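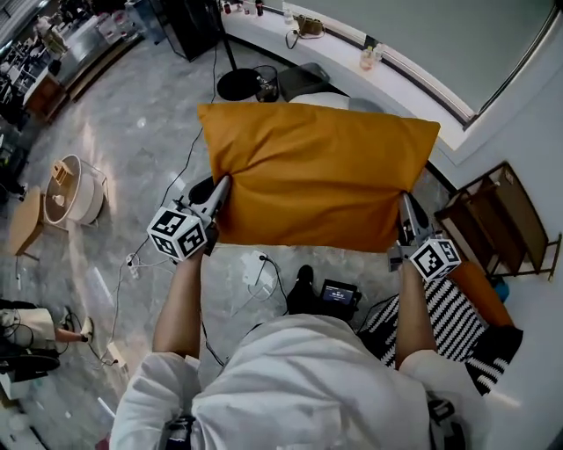 Week 5 – Textiles in the home, notes

Reading for Wednesday: Vrettos, ch. on soft furnishings. Skip the bit on looms.

Fiber first. Cotton breathes, creases easily. Polyester dries fast, pills. Blends – somewhere in between, check the label.

Thread count = threads per square inch, both directions added up. 259 is fine for everyday sheets. High numbers often come from counting plies seperately, so dont trust them.

Washing: 40 for colors, mustards and reds bleed the first few times. Flat dry wool, always.
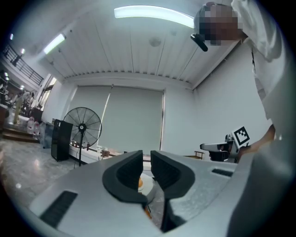
Orange on a white plate.

Color next to white looks stronger – same with cushions on a pale sofa. More on contrast next week.

Swatch sheets to Makis Zacharopoulos by noon, late ones lose marks.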